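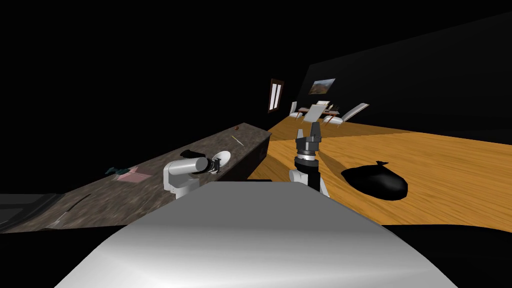

7月、Jurerの食器工場の公開日に行ってきた

帰りのバスで書いてる。揺れるので誤字はあとで直す(たぶん直さない)。

場所はRarelという川沿いの町。駅前にパン屋と自転車屋と銀行、それで終わり。工場は駅から川のほうへ下って、橋を渡った先。川の名前はJi。短い。地元の人の発音を聞くと「イー」に近くて、最初は何の話をされているのかわからなかった。

公開日は年に一度で、申し込みは要らない。朝の受付で名前を書いて、紙のリボンを手首に巻いてもらう。色で回が分かれる。自分は青。早い回だったので朝食抜き。これは失敗。工場の中は飲食禁止で、昼まで何も食べられなかった。行く人は駅前のパン屋で食べてから行ってください。くるみのやつ。

粘土のところ

まず原料置き場。土の山がコンクリートの仕切りで区切ってある。白っぽいの、灰色の、少し緑がかったの。触っていいと言われたので触った。緑がかったのがいちばん細かい。指の腹にすうっとのびて、なかなか落ちない。一日じゅう爪のあいだが緑。

案内はFilippos Balaskasさん。成形の部門が長くて、いまは見学の日だけ案内に回っているそう。早口。こちらの語学力ではぎりぎり。メモが追いつかないところは適当に抜けてます。

土は混ぜて、水でといて、ふるいにかけて、磁石で鉄分をとる。鉄が残ると焼いたときに黒い点になる。磁石の棒を引き上げたところを見せてもらったら、黒い毛がびっしり生えたみたいになっていた。ちょっと気持ち悪い。でもずっと見ていられる。

そのあと水をしぼる機械。布をはさんだ板がずらっと並んでいて、圧をかけると水だけ出る。板を開くと平たい土の座布団みたいなものがべろんと落ちる。音がいい。ぼとん、という低い音。見学者がみんな笑って、もう一枚落ちるまで待っていた。

成形

平皿はプレスで作る。粉に近い乾いた土を型に入れて、がん、と押す。意外だったのは、濡れた粘土をろくろで、というのは平皿ではもうやっていないこと。深い鉢とカップの一部だけ。

カップは石膏型に泥を流しこむ。しばらく置くと型に接したところだけ固まって、残りをひっくり返して捨てる。待つ時間で厚みが決まる。この待ち時間は天気で変えるらしい。雨の日は長め。黒板にその日の分数がチョークで書いてあって、横に誰かが描いたカエルの絵。

取っ手は別に作ってあとで付ける。ここは手作業で、見ていていちばん楽しかった。泥を筆でちょんと塗って、目で見て、押す。終わり。速すぎて何が起きたかわからない。「まっすぐ付いたかどうかどうやって見るんですか」と聞いたら、カップの口を自分のほうに向けて、取っ手が鼻と重なればいい、とのこと。鼻。

体験コーナーでひとつ付けさせてもらった。曲がった。Balaskasさんは「左利きの人用」と言ってくれた。自分は右利き。

釉薬

乾かして、一度焼いて、それから釉薬。素焼きの段階の皿はうすいピンク色で、持つと以外と軽い。爪ではじくと鈍い音。これが本焼きのあとだと高い音になる。並べて鳴らし比べる台があって、子どもが占領していた。正しい使い方だと思う。

釉薬はバケツにどろっと入っている。焼く前の色と焼いたあとの色がまるで違うので、知らないと選べない。桃色のどろどろが焼くと深い青になる。灰色のが緑になる。白は白いまま、と思ったら、白にも種類がやたらとある。

いちばん古い白がJonecktというシリーズの白で(綴り違った、Joneckです)、少しだけ黄色に寄っている。牛乳よりバターに近い、と書くと言いすぎか。見本帳の番号は789。番号の付け方に意味はあるのかと聞いたら、昔の帳簿のページだと言う人と、試験の通し番号だと言う人がいて、工場の中でも決着がついていない。どっちでもいいけど気になる。

皿の裏の高台は釉薬をぬぐってから窯に入れる。拭かないと棚にくっついて取れなくなる。濡れたスポンジのベルトの上を皿がくるっと回って通るだけなのだが、これを考えた人は頭がいい。

窯

暑い。とにかく暑い。7月に来るところではない。

窯はトンネル式。皿を積んだ台車がゆっくり入っていって、反対側から出てくる。入ってから出るまで48時間。止めると冷えて壁が傷むので、休みの日も火は落とさない。のぞき窓が付いていて、濃いガラスの板ごしに中を見せてもらえる。オレンジ色の中に皿の輪郭。真ん中あたりは皿も棚も同じ色に光っていて、形がほとんど見えない。眼鏡が熱くなった。

夜勤の人は窯のそばでじゃがいもを焼くのかと誰かが聞いて(自分も聞きたかった)、答えは「昔は」。今は衛生上だめ。出口側の余熱で焼いたのがいちばんうまかったそう。くやしい。

検品

出てきた皿は人が全部見る。明るい台に乗せて、傾けて、光の反射が縁でゆがまないか確かめる。それから軽くたたいて音を聞く。ひびがあると音が濁る。鳴らし比べの台で子どもが遊んでいたのと同じこと。

分け方は一級、二級、粉砕。粉砕はまた原料に戻せるのかと思ったら、焼いたあとの土は元に戻らないので、砕いて道路の下や耐火物の材料に混ぜるそうです。二級品は売店へ。どこが悪いのか聞いても見てもわからない。Balaskasさんに指で示されて、ようやく針の先ほどの点。言われたらもうそこしか見えない。

「家で使うと半年で忘れますよ」とのこと。忘れたい。

台所で使う皿の話

午後は講義室で短い話があった。皿の縁の角度について。眠くなるかと思ったら午後でいちばん面白かったので書いておく。

縁が低い皿は盛りつけがきれいに見える。でも汁気があるとこぼれる。縁を立てるとこぼれないけど、重ねたときにかさばる。食器棚の棚板の高さは国ごとにくせがあって、輸出先によって縁の設計を少し変えるらしい。同じ名前の皿でも型がちがう。うちにあるのはどっちだろう。帰ったら測る。

それから、持ち上げやすさ。平皿を平らな台から拾うとき、指は縁の下に入る。高台が低すぎると指が入らない。高すぎると今度はぐらつく。この高さを決めるのに社員の家族を集めて、年寄りも子どもも、濡れた手と乾いた手の両方でやってもらったそう。地味。でもその記録が残っていて、手書きの感想に「おばあちゃんはこっちが好き」とだけある。設計資料です、これが。 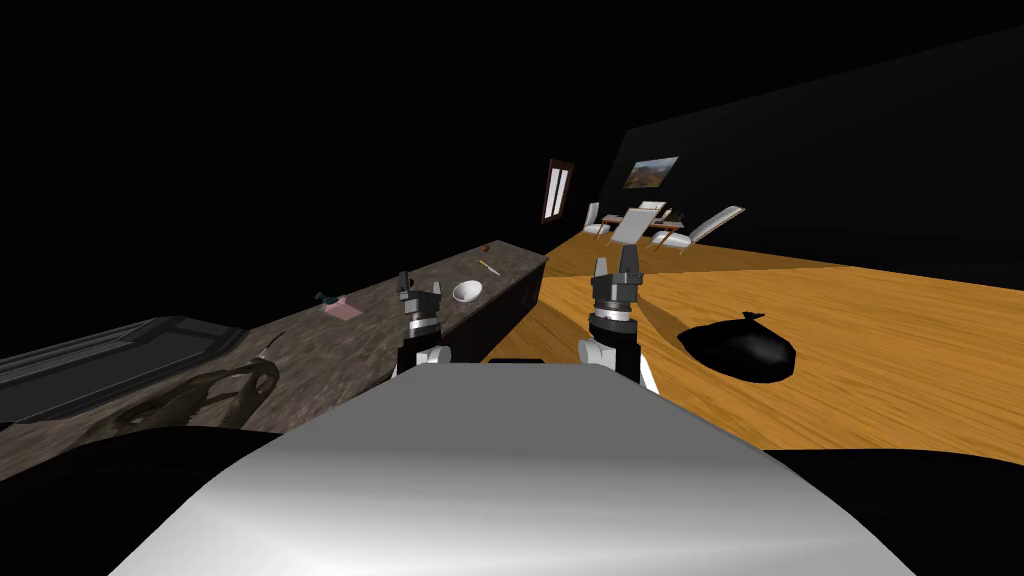 カウンターのある部屋。

話のあとの質疑で、食洗機に入れていいかという質問が出て、会場がいっせいに前のめりに。答えは、無地は大丈夫、金彩はだめ、上絵はものによる。裏のマークを見てくれとのこと。マークがすり減って読めないときは、と食い下がった人がいて、そこまで使ったならもう好きにしてください、と。拍手が起きた。

電子レンジも金彩はだめ。これは知ってた。

粗い磨き粉も避けたほうがいい。スプーンの黒い筋は皿の傷ではなく、金属のほうが削れて付いているだけのことが多いので、やわらかいクリームで落ちる。うちの皿、傷だと思ってあきらめてた。これだけでも来た甲斐があった。

売店

戦場。二級品の棚の前は動けない。かごは入口で取っておくこと、途中で取りに戻ると列からやり直し。

買ったもの。Joneckの深めの鉢を2つ。取っ手付きのスープカップはさんざん迷ってやめた。荷物が。新聞紙は使い放題なので自分で包む。包み方の見本が壁に貼ってある。皿は一枚ずつ、立てて箱に入れる。寝かせると下が割れる。知らなかった、今までずっと寝かせていた。

値段は書いていいのかわからないので書かない。町の店よりだいぶ安い。現金のほうが列が早い。

持ち帰り用の箱は有料。布の袋を持っていくといいです。自分は持っていかなかったので、いま膝の上に箱。

昼ごはんと川

順番が前後するけど昼。社員食堂が公開日だけ外の人にも開く。豆の煮込みとパン、きゅうりのサラダ。器は当然ここの皿で、どれも縁が少し欠けていたり柄がばらばらだったり。廃番の柄が混じっているらしく、隣の席の夫婦が料理そっちのけで裏返して見ていた。煮込みが入ってるのに。少しこぼしていた。

食後に川まで歩く。Jiは浅くて、底に白いかけらが光っている。昔はここに割れたものを捨てていたそう。今はもちろん禁止。角がとれて丸くなっていて、青い線の入ったのがあったので拾いかけたら、犬の散歩の人に「持って帰っていいよ、みんなやってる」と言われた。ポケットに入れた。

メモ(次に行く人へ)

・公開日の日程は町の役場の掲示板がいちばん早い。工場の案内は出るのがおそい。
・つま先の出る靴は入口で断られる。サンダルの人が売店だけ見て帰っていた。
・トイレは原料置き場の裏と食堂の横。食堂の横のほうがすいている。
・窯のところだけ暑さがきついので、苦手な人は列の後ろにいると早めに抜けられる。
・帰りのバスは2時間に一本。時刻表は橋のたもとの停留所のが正しくて、駅のは古い。これで一本のがした。

取っ手を付けたカップは焼いて後日送ってくれるそう。送料は自分もち。届いたら追記します。

あ、駅だ。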